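Do Written Safety Rules Match What Happens on the Floor?
Project report, group 8
Nhi Dương
16/04/2023

3. What we checked

Our course asked us to compare a set of shop rules with real practice. We used the Drolton house rules for two-armed walking robots, a 12-page handout that every new operator signs. I read it twice before the first session and came away with doubts. It says "keep a safe distance" in four places and never gives a distance. It says cables must be "managed," and leaves it there.

We turned the handout into a checklist of 20 items that a person could mark yes or no. That was harder than it sounds. Most of the rules describe an attitude — be alert, be careful, use good sense — and you can't mark an attitude on a sheet. We had to drop several and rewrite others until they pointed at something on the floor or on the robot.

The laundry task was our main test. The rule for starting is short: both hands open and clear of the work before the operator takes over.
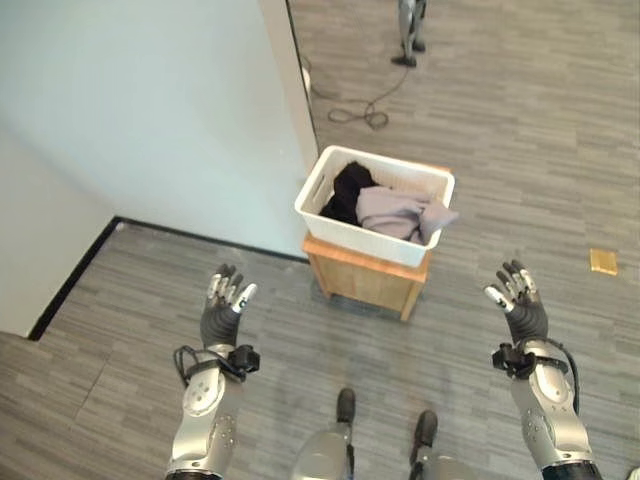
I have no quarrel with the starting rule. It takes a moment to check, and two people will usually mark it the same way. The cable rule is another matter. A cable strapped at the wrist needs slack or the arm can't turn, but slack is also what catches on a basket handle. The handout doesn't say how much is too much. Two of us scored the same session and disagreed on this item, and I don't think either of us was wrong.

The floor rule has the same problem. "Keep the walking area clear" could mean the area under the robot's feet or the whole room. Loose cable and small flat things on carpet are easy to stop seeing after an hour. We suggest taping a border and applying the rule inside it.

4. Limits

We watched one site and one kind of task. Ospina, our second reader, pointed out that people behave better when someone is standing there with a checklist, and we have no way to correct for that. Our revised list goes to the lab in May. Whether anyone will use it is a question I can't answer from this data.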